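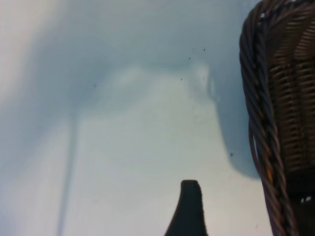

*View from the wrist camera at the Udendale open day: a gripper finger beside the woven basket.*

## Open Day at the Udendale Automation Hall

The Udendale Automation Hall opened its doors to the public on January 25, 2024. The program included guided tours of the ground floor, two talks in the lecture room, and a series of demonstrations in which a robot arm worked with ordinary household goods. The Hall received 363 visitors over the course of the day, compared with 300 at the previous open day.

The main demonstration was presented jointly with Stalunix, which supplied the arm and its control software. Visitors watched from behind a low barrier while an operator set the arm a number of short tasks involving baskets, folded cloths and small containers. A large monitor beside the work area showed the picture from the camera mounted at the wrist. Many guests remarked that this view was very different from their own. At close range the wicker fills one side of the picture and every strand of the braided rim can be made out, while the pale surface next to it dissolves into soft patches of light and shadow. A few dark specks on that surface stand out quite sharply.

Staff used the monitor to explain why a wrist camera is helpful and where it falls short. A camera that travels with the gripper keeps the fingers and the object close together in one view, and the arm can correct its approach in small steps. The same camera gives little sense of the wider room. For this reason the work area also has a fixed overhead camera, and the control software draws on both.

Baskets were chosen for the program on the advice of the technical staff. A woven rim is uneven along its length, and loops of material may stray from the edge where a finger is expected to pass. Shadows are a further difficulty. A dark shape on a pale surface may be taken for an object by a system that has not been prepared for it, and visitors were invited to point out shapes on the monitor that they would have found hard to judge themselves. This part of the demonstration was popular with younger guests and was extended in the afternoon session.

In the lecture room, a representative of Kohlhase spoke on the use of small robot arms in packing and sorting. The talk described how a task is divided into steps, how the speed of the arm is limited when people are nearby, and what training an operator receives before working alone. The second talk was given by the Serdale Technical College and concerned its evening course in automation. The course now has 102 students enrolled, many of whom are already employed in local workshops. Copies of the course outline remain available at the reception desk.

Questions from the audience were mostly practical. Several visitors asked whether an arm of this kind could be used in a small business with limited floor space. Others wished to know how it is stopped in an emergency. The operator showed the stop button at the control desk and the second button at the barrier, and repeated the stop procedure at the start of each session.

The tours were limited in size for reasons of safety, and all places for the morning were taken before noon. The Hall regrets that some guests had to wait for a later group. A booking system will be in use for the next open day, with 80 places set aside for schools. Schools that wish to attend are asked to write to the education office and to state the age of the pupils and any access needs.

The Hall thanks Stalunix, Kohlhase and the Serdale Technical College for their support, and all staff who gave their time to the event. The next open day is planned for December. The program will be published in this newsletter and posted at the main entrance. Comments on the demonstrations and the talks may be left in the box at reception or sent to the visitor office by mail.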